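How I Get Oil Stains Out of a Stone Countertop

I put off dealing with the greasy spot by my stove for most of a year, and then fixed it in one weekend with baking soda. So if you've got dark stone and a stain that won't wipe off, try this before you call anyone! 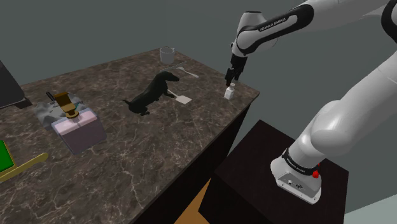 A reader wrote in after my last kitchen post to say that she'd scrubbed hers with vinegar and ended up with a dull patch on top of the stain. Yep, that's etching. Marble hates acid, so keep vinegar and lemon (and most bathroom sprays) far away from it.

What you want is a poultice, basically a paste that pulls the oil up as it dries.

Wash the spot with a drop of dish soap and warm water, then dry it well. Mix baking soda with a little water until it's like thick peanut butter. I use a whole box for a big stain, which is overkill, but the stuff is cheap.

Spread it on thick, going a little past the edges of the stain. Cover it with plastic wrap, tape down the sides, and poke a few holes with a fork. Then leave it alone overnight. Pull the wrap off in the morning and let the paste dry all the way, another 12 hours or so in my kitchen.

Scrape it up with something plastic (an old Prestis store card in my case), rinse, and buff with a soft towel. Mine took two rounds. Cooking oil that's been sitting for months can take four or five.

Once the stone's been dry for a full day, seal it. I like the Odemia sealer, and one bottle has lasted me ages. Wipe it on, wait however long the label says, and get every bit of the extra off or it'll leave a haze. I learned that one on the island, and it took me a whole Wednesday to buff out.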